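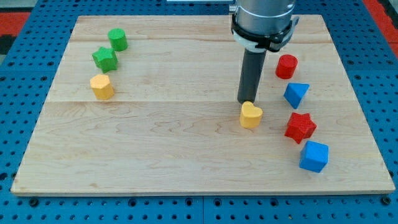
Eight blocks on maple. The yellow heart is over on the right, with the arm.

Shapes on a Board
Gallery by Gwendolyn Lindgren
Room 206, July

I have photographed weddings, two county fairs and a great many sandwiches, and none of them gave me as much trouble as colored blocks on a piece of maple. Blocks don't blink. They don't ask to see the back of the camera. They just lie where you put them and look slightly wrong.

The gallery page is up before the gallery, as usual. The rest of the set goes in when I have stopped arguing with myself about the color of the wood, which on my monitor is butter and on everyone else's is a manila folder. In the meantime there's one picture and a good deal of writing, so anyone who came to look at blocks may feel shortchanged. The notes are for people who wrote to me after the last gallery (kitchen funnels, still available, still my least visited page) and wanted to know where I get these things.

The board

Maple, glued up from several planks, from the offcut pile at Ferkolitz. The offcut pile is at the back past the fence posts, and the man there prices by looking at your shoes. I wore the bad ones.

I had gone in for something plain. What I came home with has waves in it, dark streaks and a few small knots, and I spent the first evening deciding whether to sand the personality out of it. I'm glad I got bored before I got the sander going. The glue seams show faintly when the light is low, and I've been asked twice if I could "take the lines out." I could. I'd also have to take out the trees.

No varnish, no oil. Shiny wood puts a window in the middle of everything you shoot, and the only window in 206 has a parking lot in it.

The table

Blue pegboard. Every hole in it is a place for something small to go and live, and I have lost one lens cap screw and a perfectly good earring to it. Putting the board on top was partly about looks and partly about keeping the rest of my jewelry.

I do like the blue next to the maple, though. My first test shots were on a gray blanket and had the mood of a dental waiting room.

The green star

Five points, all of them well defined, as you'll know if you have ever met one in socks. Stars are the show-offs of any block set. They take up more room than their footprint suggests, they won't sit politely beside anything, and whichever way you turn them one point is aimed at the viewer like an accusation.

The top face has a fine texture that I missed completely until I had the file open at full size. I then spent a whole Wednesday moving a lamp back and forth to bring it out. The difference is visible if you're me.

The green cylinder

Same color family as the star, none of the ambition. It stands on its end with its flat top up and it looks as though it's waiting for a bus. I have become very fond of it.

The finish is matte, thank goodness. The first cylinder I tried was a glossy one from a Grasus party-favor tub, and it had my whole face in it, bent around the side, squinting. It has since been retired to the windowsill.

The yellow heart

I didn't want the heart. I want that on record. A heart in a still life is a greeting card with extra steps, and I had it in the drawer for the better part of a month. But a board with green at the left needs something warm across the way, and of everything in the drawer the heart was the warmest, so there it is. Of course it's the one everybody mentions.

The sister-in-law test (show it to her, say nothing, wait) produced "oh, a heart!" in 5 seconds flat.

On arranging things loosely

Two clusters, one to each side, with bare wood between. It took far longer than a neat row would have. Put blocks in a row and you have a store display. Scatter them properly and you have a floor, at six in the evening, in a house with children. Somewhere between those is a spread that seems as if it happened by itself, and I can tell you it does not happen by itself – it gets nudged with the end of a pencil for most of a morning.

I used to line up everything by the edge of the board. Then I did a version along a diagonal, liked it, and went back and undid four other setups that I had been quite proud of on Monday's coffee.

On blocks generally

They're plastic, and I know, I know. Several of you would like me to use wooden ones. I own wooden ones, a nice old Kioko set in a canvas bag, and on maple they disappear like toast on a breadboard. Plastic color stays put.

If you're putting together something similar, odd sets from yard sales beat new ones. New sets have everything in the same size and the same cheerful red. A mixed bag gives you cylinders with opinions.

Storage is a Sukby tray with 4 compartments, chosen so that I could sort by shape. There are more than four shapes. I sort by color now, except for the heart, which goes wherever I won't have to look at it.

Coming to this page

A closer one of the star, if the lamp and I are back on speaking terms. The cylinder alone, by popular demand (mine). And possibly one of the board with nothing on it, for the fellow who wrote to say the blocks were in the way of the wood.

Prints

Small and medium only, on matte paper, unframed. I stopped offering frames after the funnel episode. Use the form on the contact page and put "blocks" in the subject line, or it ends up with the wedding inquiries and I'll send you a quote for a full day with dinner.

Previous gallery: Funnels
Next gallery: Drawer Handles (partly uploaded)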